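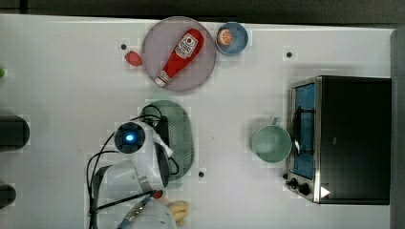 Changed my name on my CV and got more calls. Now what?

simone_p
Sorry, long one. I'm Simone Portela, but my full first name is a Yoruba one my gran picked and I love it. I applied for 13 jobs under that name and got nothing, not even a "thanks but no thanks". Then in April I switched to Simone (my middle name) and had 2 interviews inside a fortnight, one of them at Usix. Same CV, same everything! I start on Sunday with an induction shift and I can't decide whether to tell them what I'm really called.

ledgerlady
Congratulations on the job!! I'd tell them on day one, get it on your badge and your email before people settle into Simone. I left mine at Dutero for ten years and by then it felt silly to bring it up.

Marlon_K
Not sure I agree with the first bit. 13 applications is nothing, I sent more than that in a week last year. Could just be luck or the time of year.

simone_p
Fair, I did wonder. But two of the 13 were for nearly the same role as the one I got.

ledgerlady
Marlon, with respect, have you ever had to do it?

Marlon_K
Yes, as it happens, I go by my middle name too. Didn't help me one bit, which is sort of my point. I'd wait till probation's done and then say something.

tea_at_four
Payroll person here, whatever you decide please give HR the name on your passport! We had someone at Ulilow whose first month's pay bounced over it and it was a right faff to fix. What you're called at your desk is a separate box on the form.

simone_p
Oh that's useful, I hadn't thought about payroll at all. Legal name on the forms then, and I think I'll ask for my own name on the badge as well. Bit nervous. Will report back next week x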